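Válvulas: quem manda na água?

Para leitores curiosos e um bocadinho desconfiados

Em casa, na escola ou na fábrica, há peças a abrir e a fechar caminhos para a água, o ar e o gás. Quase toda a gente usa uma válvula antes do pequeno-almoço e quase ninguém lhe chama válvula. Os folhetos que as vendem gostam muito de palavras como "perfeita" e "eterna". Vamos ver se merecem. 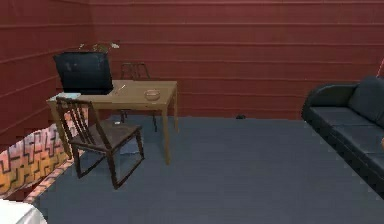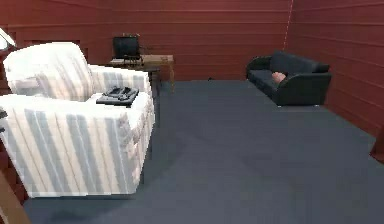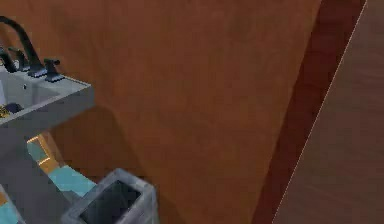 Uma válvula é uma peça que deixa passar um líquido ou um gás, que o trava ou que só deixa passar um pouco. Mais nada. Não faz água, não limpa a água e não empurra a água, por muito que certos anúncios deem a entender o contrário. Na pia cinzenta vê-se uma torneira escura, de bico alto e curvo, com um manípulo de cada lado da base. Numa torneira de dois manípulos, é costume cada um mandar na sua válvula: uma para a água quente, outra para a fria. O bico é só o cano por onde ela sai. A parte que trabalha está escondida lá dentro, e é por isso que uma torneira muito bonita pode pingar a noite inteira.

Como é que se fecha um cano?

Imagina que tens de fechar um corredor cheio de gente a correr. Podes baixar uma porta, rodar uma porta ou pôr uma porta que só abre para um lado. Os engenheiros fizeram as três coisas.

A válvula de gaveta tem uma placa que sobe e desce. Roda-se um volante muitas vezes e a placa vai saindo do caminho. É boa para estar toda aberta ou toda fechada. A meio, a água passa a raspar na placa e vai-a gastando.

A válvula de esfera tem lá dentro uma bola com um furo de lado a lado. Se o furo estiver virado para o cano, a água passa. Um quarto de volta, e a água bate na parte cheia da bola. É rápida - às vezes, rápida de mais. Quando a água vem com força e encontra o caminho fechado de repente, dá uma pancada no cano, que se chama golpe de aríete. Se já ouviste um "pum" na parede depois de alguém fechar uma torneira, pode ter sido isso. Também pode ter sido um cano mal preso. Não acredites logo na primeira explicação, nem mesmo nesta.

A válvula de retenção não tem manípulo. Abre quando a água vem do lado certo e fecha quando ela tenta voltar para trás. O teu coração tem quatro válvulas que fazem um trabalho parecido, só que com sangue.

O que dizem os folhetos

Agora a parte de que eu gosto mais. O folheto de uma válvula de esfera da marca Zoltex diz, em letras grandes, que ela "dura para sempre". Em letras pequenas, diz que foi aberta e fechada 3932 vezes num ensaio, sem pingar.

3932 parece imenso. Vamos fazer contas. Se abrires e fechares essa válvula três vezes por dia, chegas a esse número em pouco mais de três anos e meio. A válvula pode aguentar muito mais do que isso, claro, só que o ensaio não o mostra. "Para sempre" e "três anos e meio" são coisas bem diferentes. Pergunta a um cão de quatro anos.

E há outras perguntas que o folheto não responde. A água do ensaio era limpa ou tinha areia? Estava fria ou a ferver? Experimentaram uma válvula só, ou muitas? Se foi só uma, talvez tenham tido sorte.

A Vernex faz diferente: promete que a sua válvula poupa 3000 litros de água por ano. Poupa em comparação com quê? Com uma válvula boa de outra marca, ou com uma velha e estragada? Se for com a velha, qualquer válvula nova que não pingue faz o mesmo. O número até pode estar certo e, mesmo assim, dizer-nos muito pouco.

Para sermos justos, a fábrica Boyer, em Brotmont, publicou um resultado mais honesto. Experimentou 71 válvulas iguais com água suja de areia fina e contou que três começaram a pingar. Não fica bem num cartaz, pois não? A mim convence-me mais do que o "para sempre". Gostava ainda de saber quanto tempo durou a experiência, e isso não escreveram.

Porque é que pingam?

Dentro de muitas válvulas há um anel de borracha ou de plástico, o vedante, que fica apertado contra a peça que fecha. Com o tempo, o anel endurece ou ganha riscos, e a água encontra um caminho fininho. Um grão de areia chega para isso. Outras vezes é o calcário, aquela crosta branca que a água deixa nas chaleiras.

Há quem diga que se resolve apertando com toda a força. Desconfia. Apertar muito pode esmagar o vedante e deixar a torneira pior do que estava. Se uma torneira tua pinga, chama um adulto.

Uma experiência para fazeres

Precisas de um copo medidor, um relógio e uma torneira que pingue. Põe o copo por baixo durante uma hora e vê quanta água juntaste. Multiplica por 24 e ficas com a água de um dia, se ela pingar sempre ao mesmo ritmo.

Esse "se" é importante. Repete a medição à noite e no dia seguinte. Os resultados deram iguais? Se não deram, escreve-os todos no caderno, incluindo os que te parecem esquisitos. No fim, rega uma planta com a água do copo.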